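4. Do audiences notice faithfulness?

The claim that viewers reward faithful adaptations is repeated so often in reviewing, and in a fair share of scholarship, that it is seldom treated as a claim at all. A film of a well-known novel does well and its loyalty to the book is given the credit. Another does badly and the missing chapters get the blame. When a loose version succeeds, it is said to have kept the spirit of the original, a phrase elastic enough to cover any result. We wanted to see whether the idea survives being put as a question that could come back with the wrong answer.

4.1 Material and viewers

We showed 12 feature adaptations of nineteenth-century novels to 183 viewers in two towns, Astilley and Tastholm. Each viewer saw one film at home, on their own television, and filled in a questionnaire the same evening. Home viewing was a deliberate choice. Most of the earlier work we are answering relied on campus screenings, where students who had recently been assigned the novel sat in a lecture hall and were asked what they thought of the film. It is hard to imagine a setting more likely to produce opinions about faithfulness.

Home viewing has its own costs. People pause, talk, answer the door and go back over a line they missed. We asked them to note each interruption but did not ask them to avoid any, and we are not confident the notes are complete. Viewers who said they had paused often gave slightly warmer ratings than those who said they had not, which may mean that a slow costume drama is better with breaks in it, or may mean nothing.
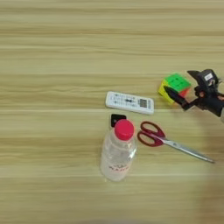

Figure 3. Remote control on a wooden tabletop.

4.2 Scoring the films

Faithfulness was scored by two readers using the Hughes checklist, which lists 40 plot and character points for each novel and asks whether each is kept, changed or dropped. We have reservations about the checklist. It treats a proposal scene and a change of carriage as points of equal weight, and it has no means of recording tone. A film that keeps every event and plays them all as farce would score near the top. We used it anyway because the studies that report a link between faithfulness and enjoyment used it, and a disagreement with them would be worth little if we had measured something else.

The two readers agreed on most points and argued at length over the rest. Narration caused the most trouble. Where a novel tells us what a heroine thinks and the film gives the same thought to a friend in conversation, is the point kept or changed? The checklist is silent. We counted it as changed, and then ran the results again counting it as kept. The order of the middle films shifted a little and the findings below did not.

4.3 What the ratings show

Viewers who had read the novel rated the more faithful films higher, as the earlier studies would predict, but the gap was small and came almost entirely from one film. With that film removed the pattern is gone. We do not say it should be removed. It is a popular film with a much-loved lead performance, and it also happens to follow its source closely, so anyone who wishes to credit the screenplay is free to do so. We would only ask how they know.

Viewers who had not read the novel showed no pattern in either direction. This is less dull than it sounds. Some writers have argued that a faithful script carries over a strength of construction that any audience can feel, whether or not they know the book. If so, it ought to appear in this group, and we could not find it.

We then asked both groups to say how faithful they believed their film to be. Here the link with enjoyment was strong. People who liked a film thought it faithful, and people who disliked it thought it had taken liberties. Many of those with firm views on the matter had told us, two pages earlier in the same questionnaire, that they had never opened the novel. Their estimates had almost no relation to the checklist scores. Those of the readers did only slightly better, and several praised the accuracy of scenes that the screenwriter had made up.

4.4 Comparison with the Durby study

The Durby study, with 300 viewers, is the one most often cited against a position like ours. It found that audiences "recognize and value" faithful treatment. Its questionnaire, however, asked viewers how faithful the film was before asking how much they enjoyed it, and its measure of faithfulness was the viewers' own answer. What it shows is that two opinions held by the same person on the same evening tend to agree. Our results agree with that completely – and give no support to the conclusion drawn from it.

We reversed the order of the two questions for half of our viewers. Asked about enjoyment first, people were less generous on both. The difference is modest and we would not build a theory on it, though larger theories in this field have been built on less. Section 5 takes up the separate matter of period detail, where viewers were a good deal more certain and no more accurate.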